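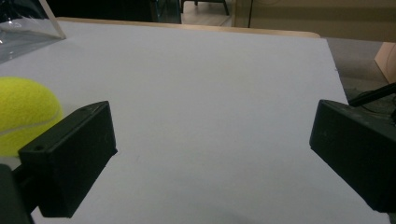
Elsie Stubbs said that if she had to look in one more cardboard box to find out whether it held tennis balls or tea towels, she was going to give up tennis. She had a point, and it is how the clear-out of the kit cupboard at Grimshaw Court got started.

Kit cupboard clear-out, Grimshaw Court Tennis
Words by Rawiri Fairweather
Updated 7th July

The cupboard is the one on the left as you come in from the courts, next to the meter. It was last sorted out when the shelves went up. Over the years it had taken in all the balls, cones, spare grips and lost jumpers, along with a good deal that had nothing to do with tennis. We took everything out in April, put most of it under a sheet in the side room, and have been going through it since on spare evenings. This page is for members who want to know where things have gone, and for anyone else with a cupboard like it.

The balls came first. They were the biggest nuisance, as they were spread through every box and rolled out whenever you moved something else. We did the sorting on a white board laid on top of the wooden table. A pale surface is a great help with this sort of job. You can see the state of the felt properly, and bits of grit and fluff show up and can be brushed off before they go back in with the clean ones.

Every ball got the same check: a squeeze, a drop from shoulder height onto the hard floor by the door, and a look at the felt. A ball that comes back up to somewhere near the hip is good enough for practice. One that stops at the knee is not. Bald balls went out whatever the bounce, because they skid on our surface when there has been rain.

By the end of the first evening we had 31 balls worth keeping. Of those, 22 are for the junior sessions and 9 are for the ball machine practice that some members do before work. The junior balls are marked with a pen dot next to the maker's name. Please keep the two lots apart if you can. The juniors lose a few over the fence every week and we would like it to be the older ones that go.

Then there was the question of what to put them in. We had tried the following before:

Cardboard boxes. Free, and fine until the roof leaked.

The Trulter crates. Strong and they stack well, but they are dark blue and have lids, so you have to lift down the top crate, open it, put it back and start on the next. They are also heavy for the younger players. We have kept them for the nets and the winding handles, which stay put most of the year.

A laundry net on a hook. Good for airing the balls. Bad for everything else, as the hook came out of the plaster and has left a hole that still needs filling.

Soft clear plastic bins were Elsie's idea. You can see what is in them from the doorway and they weigh next to nothing. They also squash a little, which matters on our bottom shelf, where the pipe runs along the back and a hard box will not go in straight.

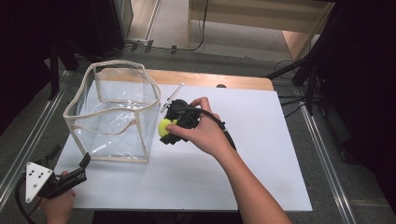

A square clear bin with beige piping, on the board. Ball alongside.

A few notes on using this sort of bin, for anyone thinking of getting some.

The walls are soft, so stand the bin on something flat before you fill it and pull the corners out square. If you start with it half folded, the balls push one side out and it leans. Put the first few balls in the corners and then fill the middle.

Lower the balls in by hand. Tipping them in from a bucket is quicker but they bounce off the bottom and you spend the time you saved on your knees under the table.

Do not fill to the top. We stop a hand's width below the rim. A full bin can still be lifted, but the sides bow and it will not slide back on to the shelf without catching.

Label the shelf and leave the bin alone. Sticky labels on soft plastic curl up in the warm and leave glue behind. We have written the labels on card and pinned them to the front of the shelf, so if a bin is put back in the wrong place it should be plain to see.

Wet balls must not go in. This is the main thing. There is a wire tray by the radiator, and anything picked up off a damp court goes there overnight. Shut up in plastic they go musty, and the smell gets into the rest.

The shelves themselves are the old Nirkance ones, moved down by 2 notches so that the juniors can reach. That left a gap at the top which now holds the marquee poles and the box of trophies. The poles had been across the floor, and most of us have tripped over them at some time.

Other things we found and where they are now:

Cones - second shelf, stacked by colour. The cracked ones have been thrown out.

Spare grips and tape - in the biscuit tin, same as ever, but the tin is now at the front.

First aid box - moved out of the cupboard altogether and on to the wall by the sink. It ought to have been there in the first place.

Score flippers - bottom shelf, right-hand end. One set has lost its figure six. If you have it at home, please bring it back.

Lost property - on the bench in the side room until the end of the month. There are jumpers, a very good umbrella and a single child's trainer. After that it will go to the charity shop on Dindetti Lane.

Old balls - the flat ones are in a sack by the bins outside. Dog owners are welcome to them. The primary school may take some for the feet of the classroom chairs, so leave a few.
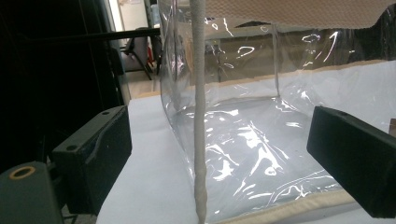 The clear plastic up close, with its beige trim and a thick braided cord down the middle.

The plastic creases a good deal where it has been folded. We were told that the creases drop out with a bit of warmth, and left ours in the sun on the windowsill for an afternoon. They are better than they were but not gone. It makes no odds to how they work. A wipe with a damp cloth and a drop of washing-up liquid gets rid of court dust, and a dry cloth after that stops it going streaky. Scourers are no good at all, they turn clear plastic cloudy.

The seams are what to keep an eye on. On anything soft with a sewn edge, the bottom seam takes the weight, and dragging it along a rough shelf will wear through the binding long before the plastic goes. We have put an offcut of lino along each shelf. Please lift and do not drag.

Elsie would like it known that she still found a tea towel in with the cones.

Still to do: the hole in the plaster, a new bulb for the cupboard, and the tangle of net cord that has been under the bench since before I joined. I have had one go at it and got about a third of it straight. If you are patient and have an hour to spare, it is in the grey bucket.

The cupboard key is back on its usual hook behind the noticeboard. Please lock up after you if you are last off court, and put the light out.

R.F.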